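Prasix — Almacén de complementos, pasillo Levach
Lista de revisión de estanterías, agosto

1. Anclaje a pared
Conforme. Los dos tornillos que faltaban en la última visita han aparecido, uno en la pared y otro en el cajón de los bolígrafos. Falta pasar el segundo a su sitio.

2. Cartel de carga máxima
No conforme. El cartel sigue detrás de la puerta, donde informa muy bien a la puerta. Indica 282 kg por balda; colocarlo a la altura de los ojos.

3. Montantes y baldas
Conforme. Sin golpes ni óxido. La balda inferior del módulo Carré baila un poco — calzar antes de cargar.

4. Pasillo libre
Conforme con reparos. Hay 40 cm entre la escalera y el palé de Flustgate. Se pasa de lado y sin haber comido.

5. Balda superior
Cajas de Fleximer apiladas de tres en tres como mucho. No subir ninguna más. Los bultos envueltos en plástico, bien metidos hacia dentro.

6. Balda central
Tarros altos GASKA en columnas, la Moringa Leaves a su derecha y los tarros blancos bajos en el extremo izquierdo. Ese extremo está apretado: repartir. Los tarros se cogen de uno en uno, por el cuerpo y nunca por la tapa, por mucha confianza que inspire la tapa.
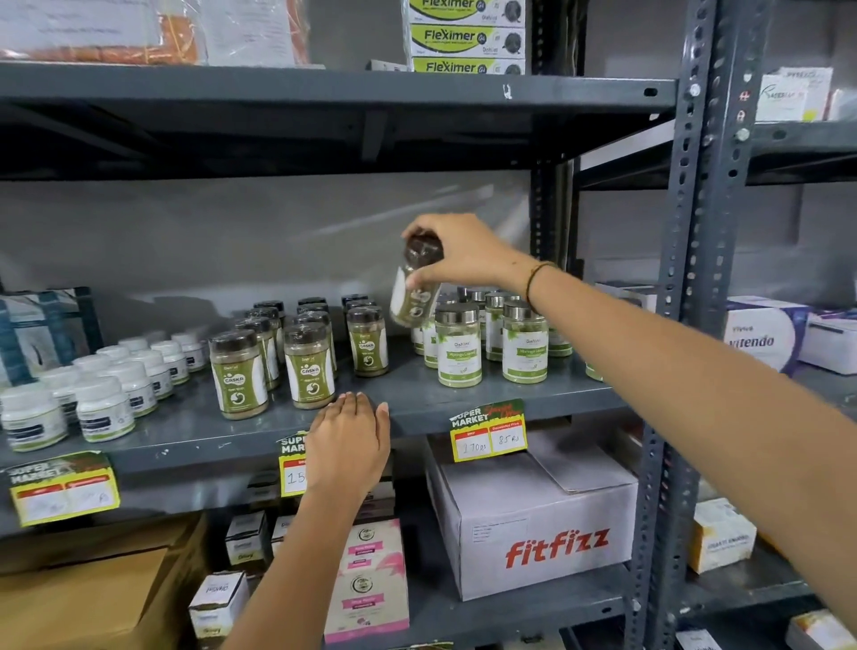
7. Caducidades
Pendiente. El listado tiene 1.000 líneas y está ordenado por un criterio que no hemos sabido averiguar. Pedir otro a Flustgate.

8. Iluminación
Conforme, salvo el tubo del fondo, que parpadea desde la revisión anterior. Cambiar.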